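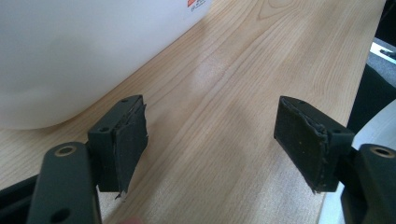
Duygu Işık told us after her first month that she wished the ad had said how much of the day is spent at a table, so this time we are putting it first. Most of the work is done at a wooden tabletop, by hand, standing or sitting as you like.

Filed under: Jobs > Packing & Sorting > Part-time

Gondolow is hiring 4 table packers for its workroom on Yüksel Street. You will sort small household goods, check them against an order sheet, wrap them and box them. At the end of each shift you clear your table and wipe it down for the next person.

Shifts are four hours, mornings or afternoons. You can work up to 40 hours in a two-week period. Training takes 11 days and is paid at the full rate.

You need to be able to:
- read a printed order sheet in English
- lift a full box from the table to a cart
- do the same task for a long stretch without rushing it

Packing experience is helpful but not required. Gloves, tape and cutters are supplied. Please wear closed shoes.

To apply, send a short note with the shifts you can work to Karabo Masilela at the Gondolow front desk, or leave it there in person. Applications are open until 1 May 2024. Tâm Chu will call applicants to set up a visit to the workroom, which takes less than an hour.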